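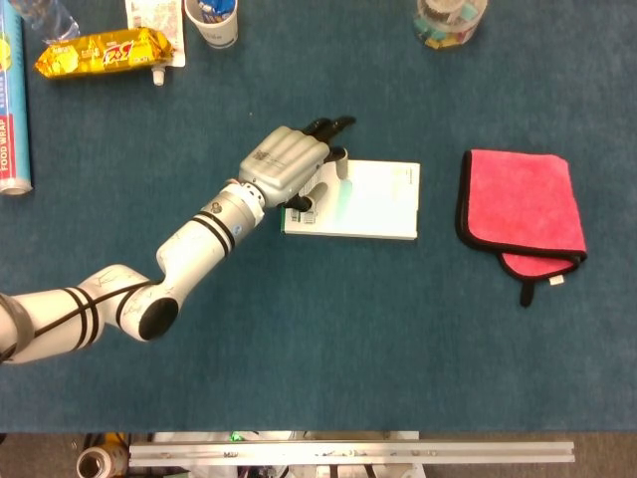 Skodura bench, left arm, book trial. Hand at the thumb-down stage.

Call for participants and two paid operator spots, Skodura tabletop manipulation study

Second round of recruiting, starts in May. Please read the whole thing before you write to us, the first round we got a lot of emails asking stuff that was in the ad.

What we're doing

We study how people teach a multi-fingered hand to pick up flat things. Books, folded cloths, thin packets. Flat things are hard. Fingers slide over the top, or the object scoots away, or the hand comes down too heavy and pins it where it is. Most grasping work skips them or uses suction. We want fingers.

Our method is called Brerkarden. Short version: an operator drives the arm by hand motion, does the pick, and afterward marks the moment of first contact and the moment they decided to lift. The model gets both marks along with the joint data. Last year's round had 2425 usable trials from 27 operators. With the marks, the policy learned to slide a thin object to the table edge and get a thumb under it. Without them it mostly pressed down and closed on air. Same trials, same training, marks stripped out.

What surprised us: the second mark does nearly all the work. Take away first contact and the results barely move. Take away the lift decision and it falls apart. Catinca Mocanu ran that comparison three times becuase none of us believed it.

Also the novices. People with no robotics background gave marks that trained better than ours did. We don't have a good explanation. Could be they hesitate more and the hesitation is useful. Could be our own habits are just bad. That's the question for this round, and why we need a bunch of new people.

Target is 3000 new trials. Clutter stays on the table this time (last year was one object at a time, too clean). Grocery and household items along the back, target object in the middle.

Who we need: participants

- 18 or over
- No robot teleoperation experience. Gaming is fine, just tell us
- Left or right handed, we want both. Left handers especially, last round was very short on them
- Normal or corrected vision
- Able to sit with your forearm raised for ten minutes at a stretch. Breaks in between, as many as you want
- No wrist, elbow or shoulder injury in the past year

What a session looks like. You come to room 313. Consent form, short practice, then blocks of picks with marking after each block. Two hours total including breaks. You'll wear a tracking glove on one hand. Long fake nails don't work with the glove, sorry. Rings off.

Three sessions per person, spaced at least a day apart. We need all three, the learning over sessions is part of the result. If you can only do one please leave the spot for someone else.

You will mess up a lot in the first session. Fine. Failed picks go in the data and get marked like the rest. Don't try to be smooth.

Pay is hourly, same rate for practice time as for trials, paid out after each session. Bus fare covered with a reciept.

What we record: joint positions, glove data, your marks, video of the tabletop. No video of your face. No audio. Data gets a participant code and the list linking codes to names is kept seperately by Florin Ciobanu. You can pull out at any point and still get paid for the hours you did. If you want your data removed, write before the end of the round. After that it's in the trained models and we can't take it back out.

Who we need: operators (two spots, part time)

This is a job, not a study slot. You can't do both. You'd be running sessions next to Valentin Husar, who has done it alone for too long.

The work:
- Setting up the table before each block from the layout sheet. Item positions matter
- Walking participants through practice
- Hand on the stop button whenever the arm is powered. Whole session, no phone
- Logging faults. Finger cable slack, dropped tracking, anything weird
- Checking marks afterward for obvious slips, like a lift marked ahead of contact
- Resetting the target between picks. Hundreds of times. It's repetitive, be ready for that

You should have:
- Patience with nervous people
- Enough command line to start a script, read an error and copy it into the log
- Steady attendance, afternoons mostly, some evenings until 8 pm
- Spoken English good enough to explain safety rules clearly

Nice but not needed: any lab work, any time spent with Prokatton gloves, basic soldering. Degree not required. Students welcome if your schedule holds through the end of the round. We train you on the arm, allow a week for that, paid.

Not part of the job: model training, writing papers. If you're interested in that side talk to Seo-ah Wang once you're here, she takes on people from inside the lab now and then. Operators who finish the round get named in the acknowledgments.

Where

Meireles building, third floor, side entrance. Elevator works. The main door locks at 6 pm so evening participants ring the bell marked Skodura and wait, someone has to walk down. Street parking only.

How to apply

Participants: email the lab with subject line FLAT. Give your age, which hand you write with, and times you're generally free. That's all we need at this point. Seo-ah schedules, expect an answer within a week.

Operators: subject line OPERATOR. One page about you, any format, plus your available hours. No cover letter please. Cathal Lenihan reads these and does the interviews, 30 minutes, then half an hour in the room watching a session so you can see how dull it gets.

We're filling spots as people come in. Operators first as we can't open the evening sessions without them.

Questions about data or consent go to Florin, everything else to Cathal.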